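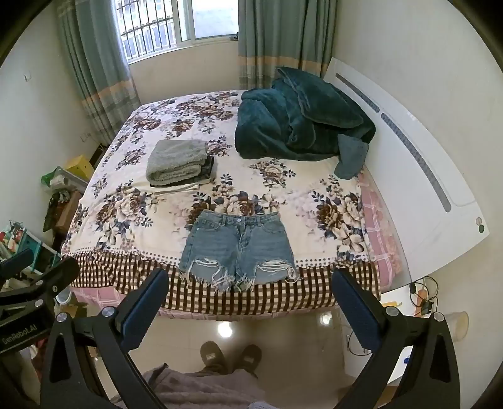
The flowery blanket, still on the bed in the middle of August, with my denim shorts on top.

2024-08-15

I have been trying to learn to sleep again. I used to be one of those people who could drop off on a bus, in a dentist's chair, anywhere at all, and then last January it just stopped. I'd be in bed by 11 and still be listening to the refrigerator at 2, going over some silly thing I said to a coworker when I was 16 (I'm 43 now, so you'd think I could let it go!).

My friend Chantelle Khumalo told me to quit looking at the clock, so I turned it to the wall, and for a week I lay there guessing the time instead. Then I tried a tea called Usto, which tastes like a hayloft and had me up twice to use the bathroom. I wanted so badly to like it. There are still four boxes in the pantry if anybody local would like them.

What has helped, a little, is getting up at the same time every morning, even after a rotten night. I hated it for the first two weeks and was short with everybody, and I'm sorry about that, Mom. I also moved my coffee to before lunch, and I read on paper at night now. Yeison Huamán at the library keeps setting aside long, slow novels for me, the kind where a family argues over an orchard for three hundred pages - I've come to love them, and I couldn't tell you how a single one ends.

And I kept the heavy blanket. My sister thinks I'm out of my mind with the weather we've had, but I run the fan and pull the blanket up anyway, and I sleep better with some weight on my feet. Last night I got almost seven hours. I'm going to try skipping dessert next, though maybe after the peaches are done.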